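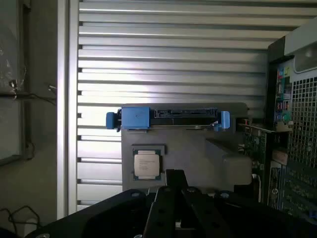

PC Service Bench, wrist camera view. Parts fixture in the center, open tower on the right.

Henetti PC Service Bench
Event kit for school and college robotics clubs
Item no. 681

The PC Service Bench is a practice and competition setup for teams working on computer disassembly and assembly with a robot arm. It was developed with the student robotics club at Talukder Technical College and is the standard field for the Zindudier Challenge, Hardware Division. Clubs that don't compete can use it as a semester project. The course notes cover both.

Students program an arm to pick up parts, move them between the fixture and the tower, and set them down where they belong. The parts are real computer parts. They are harder to handle than blocks, and most teams need a few weeks before their first clean pick.

What's in the kit
Gray plastic parts fixture with a square recess for the processor
Processor for handling practice (non-working)
Hard drive caddy, blue and black
Expansion card with metal bracket
Desktop tower with the side panel removed
Gripper finger set, black, drilled
Course notes and scoring sheets

Not included: robot arm, gripper body, camera, work surface. The fingers fit the Husex parallel gripper and, with the adapter plate, most grippers of the same size. Please check the hole pattern drawing before you order.

The fixture
The processor sits in a shallow square recess on the left side of the front face. The caddy rests across the top edge. Both positions are fixed, so a team can teach a position one week and find it again the next. Once that is working, the Zindudier rules allow the judge to shift the whole fixture by up to 9 mm before a run, and the arm has to find the parts by camera.

The fixture is printed in one piece. If yours gets damaged we will send the print file, or you can order a replacement (item no. 683).
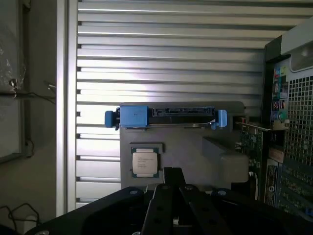 Gripper fingers just below the fixture, with the processor in its recess and the caddy across the top.

Tasks
The course notes have three tasks, in order of difficulty.

Task 1, Processor. Pick the processor from the recess by its edges, lift it clear and return it. Most of the first month goes here. The recess is shallow, and a finger that comes in too low will push on the plastic and stall the arm.

Task 2, Caddy. Lift the caddy from the top of the fixture, keep it level and place it on the table mark. The caddy is long for a two-finger grip, so students have to work out where to hold it. There is more than one good answer.

Task 3, Card. Move the expansion card between the tower and the table mark. This one needs camera guidance for nearly every team. The card has to come out straight or the bracket catches on the chassis.

Scoring
A full run is worth 83 points. Points are given for each part placed and taken away for drops and for contact with the tower. Teams get 3 attempts and the best one counts. The scoring sheets may be copied for classroom use.

Setting up
Allow one club meeting for setup. Bolt the fixture down before anything else, then place the tower to its right with the open side facing the arm. Mount the camera at the wrist so that both fingertips stay in view. Strong overhead light reflects off the processor lid and can confuse edge detection — turn off the lamp nearest the bench, or tilt the camera a few degrees.

Keep cables out of the arm's reach. Run the first program at low speed with a student at the stop button.

From the club
Ghassan Zein, club advisor at Talukder, wrote the course notes and keeps them up to date. The current edition came out in April and adds a chapter on camera calibration. Imad Rawashdeh, a second-year student on the team, wrote the sample code for Task 1. It is short and commented throughout, and teams are free to change it. Sample code for Tasks 2 and 3 is left out on purpose, as both are scored at the event.

Ordering
The bench is sold to schools, colleges and registered clubs. Send the name of your club, the make of your arm and gripper, and a delivery address. Orders for the coming season should reach us before the end of the spring term. Towers vary a little in make and layout from kit to kit — the card task works the same way on all of them.

Spare parts
683 Parts fixture
684 Finger set, pair
685 Adapter plate
686 Caddy
687 Processor, non-working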